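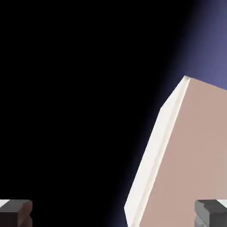 Testers at Stimen reported that the wrist view in the simulator made the Zesetti gripper look closed on the part while the fingers were still clear of it. Check contact in the log before comparing grippers.

4.2 Comparing two grippers in simulation

1. Load the Grerus arm model and attach the first gripper.
2. Open the fingers fully. Both fingertips must show at the bottom of the wrist view.
3. Set the controller step limit to 1,140.
4. Run the approach and stop before contact. Save the joint values.
5. Attach the second gripper and repeat steps 2 to 4.

Note: Keep the same camera mount for both runs – a new mount changes the offset.

Caution: Do not send saved values to a real arm until the tool length has been reset.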